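Topic: Long white desk against the exposed brick – seal the wall or leave it alone?
Filed under: Home Office & Workspaces > Walls, Desks & Seating

gulizar_g

We finally have the long desk in along the brick wall and I am so happy with it I keep walking in just to look!
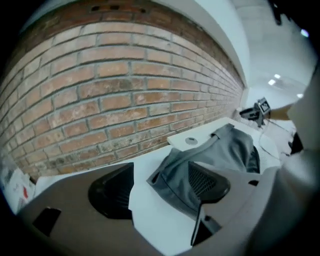
So, background. My sister-in-law Zerrin and I rent the upper floor of an old building in Nalimville and do bookkeeping and label design out of it (she's the numbers, I'm the labels). The brick was what sold us on the place. When we moved in there was a row of mismatched tables down that side and you hardly noticed the wall. Now it's one white desk running along the base with both our chairs at it, and the orange of the brick against all that white just glows in the morning.

My question is the dust. Every day there's a fine gritty line at the back of the desktop, right where it meets the brick. I wipe it, it comes back. Some of the bricks have chalky patches and I'm guessing that's where it's coming from. Do I seal the whole wall? Do I pull the desk out a bit? I'd love to keep the wall looking exactly like it does now.

Second, smaller question – there's one cable grommet in the top, toward the middle, and two of us sharing it. Would you drill another?

necati_e

Great wall. Please don't rush out and coat it. Chalky patches on old brick can be salts coming through with moisture, and if you put a film-forming sealer over that, you trap it and the face starts popping off. Is the other side of that wall outdoors?

Dry brush first. Stiff nylon, never wire. Vacuum with a brush head afterward, then leave it two weeks and see what comes back. If the white bloom returns in the same spots you have damp to sort out before anything else.

deskdweller511

Going to disagree with Necati a little. I had the same grit for years and the brushing made it WORSE, because the mortar was soft and I was basically sanding it onto my keyboard. A breathable matte masonry sealer fixed it in one weekend. You can't tell it's there unless you splash water on it. Wall still looks like a wall.

Test it on a brick behind the desk, down low. If you hate it, it's hidden.

necati_e

"Breathable" covers a lot of ground, and some of those cans are a lot less breathable than others. I've repointed plenty of walls where somebody had the same idea. I'm fine with sealing a dry wall. I'm not fine with sealing one when we don't know if it's dry.

deskdweller511

Fair. Tape a square of clear plastic over one of the chalky bricks, all four edges, and check it after a couple of days. Fog on the inside means moisture. We agree on that much I hope

necati_e

We do.

eylul.k

Not a brick person but I love this setup! Ceiling lights on white and all that texture on one side, it's the office I want when I grow up (I'm 46).

On the cables: don't drill yet. I share a long desk with my husband and we ran a wire tray under the back edge, end to end. Everything drops through the one hole into the tray and then goes left or right underneath. Ours is a Nivby tray, it cost me $99 for two lengths, which hurt a bit, but I haven't thought about cables since. You'd only need another hole if one of you wants a lamp way down at the far end, and even then you can send the cord over the back.

Also I see somebody uses the chair as a coat rack, same in our house. A couple of hooks near the door changed my life.

gulizar_g

Ha, guilty, that's my jacket. It lives on the chair. I would love hooks but I don't dare put a single screw in the brick!

Outside wall: yes, faces the alley. Plastic square going up tonight.

Eylül, does your tray hang low enough to hit your knees?

eylul.k

Nope, it's right at the back. My husband is 6'3" and has never complained about it, and he complains about everything else in there.

necati_e

If you do want hooks, go into the mortar joint and leave the brick itself alone. A joint can be patched so you'd never find it. Better still, put them on one of the white walls if there's a stud to hit.

taner_g_3029

Coming at this from the chair side. Keep the desk off the wall by the width of a finger and fill the gap with a strip of felt or foam pipe wrap. Old brick isn't straight, so a straight desk will touch in a few places and rub every time somebody leans on it. I'd bet half that grit is the desk edge scraping the wall. I did this with a Koval top in my workshop and it cut the dust way down without putting anything on the brick at all.

I'd also vacuum the mesh on the chairs now and then if you've got one like that. Brick dust gets into the weave and turns up on the back of your shirt.

deskdweller511

Oh that's good. I never thought about the rubbing. Mine was bolted tight to the wall the whole time.

zerrin_k

Hi, I'm the numbers! Gülizar told me to join. I'm the one who shoved the desk tight up against the wall, so Taner may have solved it. For the record I vote for NO sealer whatever the plastic says. I like that it looks old and a bit blotchy.

gulizar_g

Okay, update. It's Tuesday, plastic came off this morning and it was clear inside, not a trace of fog. We pulled the desk out a finger's width and tucked gray felt down the gap, and I brushed only the worst patches, very gently, with an old sheet over the desktop. I've had one day with no grit line so far, so I'm excited but I'm not declaring anything!

Tray is ordered. I went with an Evow, mostly for the white finish. Zerrin is already asking which side gets the power strip.

necati_e

Good news on the plastic. Try it again after a week of rain, though. One dry spell doesn't tell you much about an alley wall.

deskdweller511

And if you ever change your mind about sealing, I've got most of a can left.

zerrin_k

Still no! But thank you.

taner_g_3029

Power strip goes on the side with the printer. Glad the felt fit.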